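The tomatoes have finally come good

I'd nearly given up on the tomatoes this year. We had that cold, miserable spell right up to December, and the seedlings I'd babied along on the laundry windowsill just sat in their bed and sulked. Then one Wednesday I wandered out with my cuppa and there were flowers everywhere!

My neighbour Nikau Bright reckons it was the seaweed brew he gave me (up to 5 litres of it, in an old paint bucket, and the smell – good grief). I think it was the sun, but I thanked him all the same. Now everything's ripening at once and the big colander is in and out of the cupboard all day long.
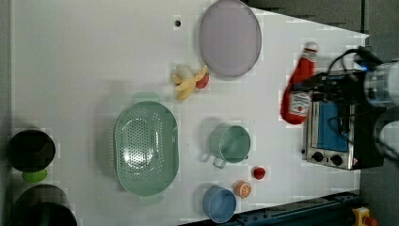 What I do with the glut

Sauce, mostly. I use my Aunty's recipe from when she lived out at Ketley, which starts with four kilos of tomatoes and 500 grams of sugar, though I've crept the sugar down over the years and so far she hasn't noticed. Onions, vinegar, a few cloves, and then you let it blip away on the stove until the whole house smells of it. The kids still ask for the bought stuff on their chips, the little traitors. 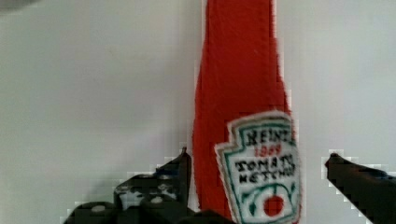
I don't mind too much, as it leaves more of mine for the grown-ups, and it's lovely with a sausage roll. Next weekend I'm hoping to drive over to Zuddale for more jars, if the op shop there is open, and I've promised Nikau the first bottle of the new batch.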